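Incidencia: las etiquetas de estantería salen desplazadas y con el precio del lote anterior
Producto: Rerkel Etiquetas, módulo de impresión
Cliente: Alva, tienda de Madimley
Apertura: 2019-08-18
Prioridad: media
Estado: resuelta, con una tarea pendiente

Descripción del cliente

Al imprimir un lote de etiquetas de estantería desde el módulo, la primera etiqueta sale correcta y a partir de la segunda el texto se desplaza hacia abajo. En los lotes largos la línea del precio termina impresa sobre el hueco entre etiquetas. Además, algunas etiquetas muestran el precio que tenía el artículo en el lote anterior, aunque en la ficha aparece ya el nuevo. El fallo se repite en los dos puestos de la trastienda. Desde el mostrador no se imprimen etiquetas.

Se ha apagado y encendido la impresora, se ha cambiado el rollo y se ha reinstalado el controlador en uno de los puestos. Sin cambios.

Entorno

Impresora térmica Asero, conectada por red, dirección fija.
Dos puestos con el módulo instalado, mismo usuario de base de datos.
Plantilla en uso: ESTANTE_ANCHA, copiada de la plantilla de fábrica y modificada en marzo.
Cola de impresión compartida desde el primer puesto. El segundo imprime a través de él.

Primera revisión

Se solicita al cliente un lote de prueba de 24 etiquetas con la plantilla de fábrica, sin modificar. Resultado: todas correctas en posición. Se repite con ESTANTE_ANCHA y el desplazamiento aparece desde la segunda etiqueta y se acumula. Queda descartado el sensor de hueco como causa única, dado que con la plantilla de fábrica la impresora localiza bien el inicio de cada etiqueta.

Se exporta ESTANTE_ANCHA y se compara con la original. Diferencias:

alto de etiqueta: coincide
separación entre etiquetas: 2 mm en la original, 0 en la copia
modo de papel: «hueco» en la original, «continuo» en la copia
fuente del precio: ampliada en la copia

El modo continuo hace que la impresora ignore el sensor y avance solo la longitud declarada. Con la separación a cero, cada etiqueta acumula 2 mm de error respecto a la anterior. Coincide con lo observado. 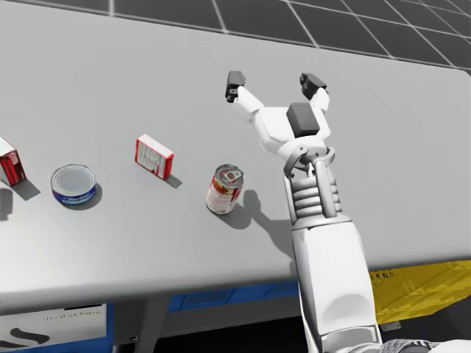
Se corrigen ambos valores en la plantilla y se guarda con otro nombre, ESTANTE_ANCHA_B, para no perder la referencia. Se envía al cliente con la indicación de importarla en el primer puesto y ejecutar la calibración desde el menú de la propia impresora antes de lanzar el lote.

Respuesta del cliente

La posición es correcta en todas las etiquetas del lote. El problema de los precios antiguos continúa. En el último lote ha afectado a 14 artículos, todos con cambio de precio hecho esa misma mañana. El cliente adjunta el listado exportado desde la ficha y el registro del módulo.

Segunda revisión

El registro muestra que el módulo no consulta la tabla de tarifas en cada impresión. Lee un fichero temporal generado al abrir la pantalla de lotes y lo reutiliza mientras la pantalla siga abierta. Si la tarifa se modifica desde otro puesto, el temporal no se regenera. El cliente confirma que deja la pantalla de lotes abierta toda la jornada.

Extracto del registro, puesto 2:

INFO lote: origen de datos = temporal
INFO lote: temporal válido, no se regenera
INFO cola: trabajo enviado a impresora compartida
WARN tarifa: versión del temporal inferior a versión de tabla
INFO lote: fin sin errores

El aviso de versión existe, pero no detiene el trabajo ni se presenta al usuario. Se trata del comportamiento por defecto del módulo cuando la opción «Comprobar tarifa antes de imprimir» está desactivada. En la instalación del cliente lo está en los dos puestos.

Solución aplicada

1. En Configuración, Impresión, Lotes, activar «Comprobar tarifa antes de imprimir». Hay que hacerlo en cada puesto, el ajuste es local.
2. Cerrar la pantalla de lotes en ambos puestos.
3. Vaciar la carpeta de temporales del módulo. No borrar la carpeta, solo su contenido.
4. Abrir de nuevo la pantalla y comprobar en el pie que la versión de tarifa coincide con la de la ficha.
5. Reimprimir únicamente los artículos afectados, con el filtro «modificados hoy».

Nota sobre el punto 3: si el módulo está abierto en otro puesto, el sistema puede negar el borrado. En ese caso se cierra el módulo completo, no basta con la pantalla de lotes.

Verificación

El cliente cambia el precio de un artículo desde el puesto 1 con la pantalla de lotes abierta en el puesto 2. Al imprimir desde el 2 aparece el mensaje de tarifa desactualizada y el módulo regenera el temporal. La etiqueta sale con el precio nuevo. Se repite la prueba a la inversa con el mismo resultado.

La impresión tarda algo más en arrancar con la comprobación activa — el cliente lo da por aceptable.

Pendiente

Sustituir la cola compartida por impresión directa a la dirección de la impresora desde el segundo puesto. No guarda relación con la avería, pero si el primer puesto se apaga el segundo se queda sin impresión. El cliente prefiere hacerlo fuera del horario de apertura y avisará por este mismo ticket.

La plantilla ESTANTE_ANCHA original se conserva en la carpeta de copias, marcada como no utilizable.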